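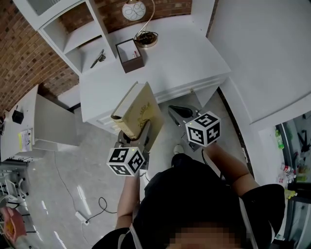 1/ Eto open call: spec notes for applicants
The Eto commission for a new projection and sound work is open until the end of July. I'm handling the technical side this year, so this thread covers the venue, the kit and the budget. Curatorial questions go to Lilian Ndung'u.

2/ The site is the old grain hall at Mugo. One room, long axis north to south, concrete floor, brick on three sides. The fourth side is a roller door. It leaks light until late evening in summer, and we can't black it out fully. Plan for that in your contrast.

3/ Throw distance to the south wall is 26 meters with the projectors on the existing truss. The truss does not move. If your piece needs a shorter throw, you will be on floor stands, and floor stands need a barrier, and the barrier comes out of your budget.

4/ Surface: painted brick, matte off-white, last coated two editions ago. Mortar lines are visible at close range. Fine text will break up. Please don't submit anything with subtitles below 40 pixels high at 1080p. I would go larger.

5/ Audio is eight channels plus two subs. Reverb is long, over four seconds with the room empty. Spoken word is hard to follow past the third row of benches. Dry recordings do better. Last year's piece by the Gurkano group was remixed twice on site for this reason, and the second mix was mostly cuts below 200 Hz.

6/ Playback: we run everything from one Fledano server. It takes ProRes 422 or image sequences. No H.264 masters, please. If the work is generative, you bring your own machine and hand us HDMI or SDI, plus a written restart procedure that somebody on front of house can follow at 9 pm.

7/ Loops. The hall is open six hours a night, and visitors walk in at any point. Works under 15 minutes have sat better in the room than longer ones. There is no rule on this. There is a rule on silence between loops: 30 seconds maximum.

8/ Budget: the production grant is separate from the artist fee. Rigging, power and one technician are covered by us. Transport, extra hire and anything built are covered by you. Applicants tend to leave out return freight – put it in.

9/ Capacity is 127 seated or standing, set by the fire certificate. Objects on the floor reduce it. Send a plan with dimensions if you want any sculpture in the room, and mark the two exits.

10/ The written proposal is capped at 1000 words, one PDF, with up to three links. Passwords go in the PDF. We had a few expired links last round, and those entries were judged on text alone.

11/ Correction to the page posted March 25, 2026: the power supply is 63 A three-phase, not 32. The PDF floor plan was right.

12/ Site visits are by request, mornings only. Bring a light meter if you have one – ours is out for repair. Replies to this thread are open for kit questions.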